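The Belum steamer pot
Chosen by Zoila Valderrama for the Moler kitchen shop

I'm fussy about what goes on these pages, mainly because I have to answer the emails afterwards, but I've cooked on this one since March and I'm very happy to put my name to it. It's an electric pot with a steel basket that sits on top, and it has taken over my bun making completely (my old bamboo stack is now full of onions).

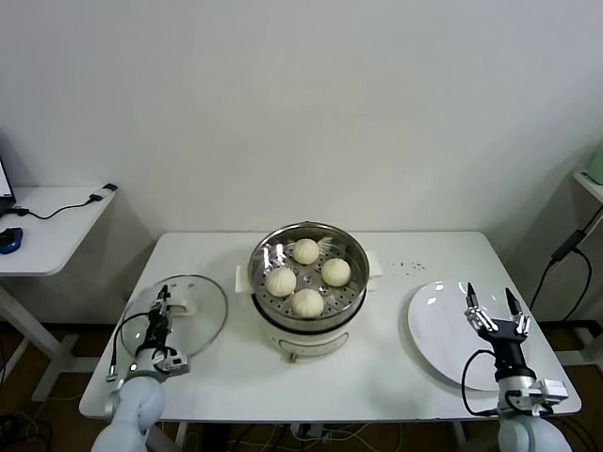

Four pleated buns in the steel basket.

Four is a comfortable load if you like yours big and fluffy. Give them room, they swell! I use 500 g of plain flour for a batch and freeze whatever doesn't fit, and they go in straight from the freezer for 13 minutes. Fresh ones I just watch. Line the basket with squares of baking paper if your dough is on the sticky side, and don't whip the lid off the second the time is up or the tops can wrinkle.

Lizeth Quispe, who tests for us, makes hers with pork and spring onion. I'm more of a red bean person, and my sister puts chocolate spread in hers, which I can't approve of but did eat.
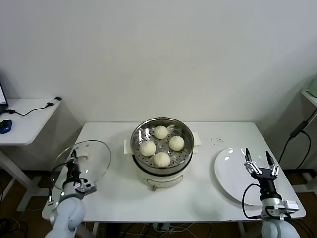 What else I cook in it

Broccoli, new potatoes, salmon, sponge pudding in a basin (a small one, measure first). Eggs too, though I still do those in a pan out of habit. Dumplings are lovely but oil the basket well, and I mean properly, right into the corners where the base meets the side.
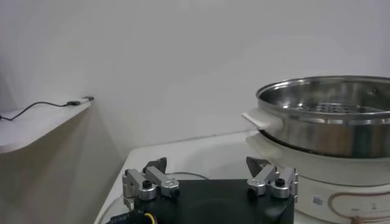 The pot on its own does noodles and soup, and I've had a decent dal out of it on a weeknight. Keep an eye on the water when you steam for a long time. I top mine up from the kettle so it doesn't go off the boil.

Washing up is quick. Let everything cool, unplug it, then wash the basket and lid in warm soapy water. The base never goes in the sink, just wipe it.
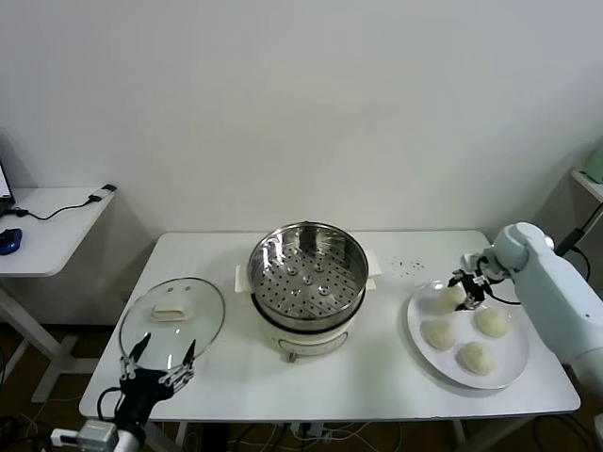 If you get chalky marks inside, a splash of white vinegar in water, left for a bit and rinsed out, shifts them nicely.

Item number 806. Allow 3 working days for delivery. Spare lids are ordered separately, so drop me a line and I'll check the shelf for you.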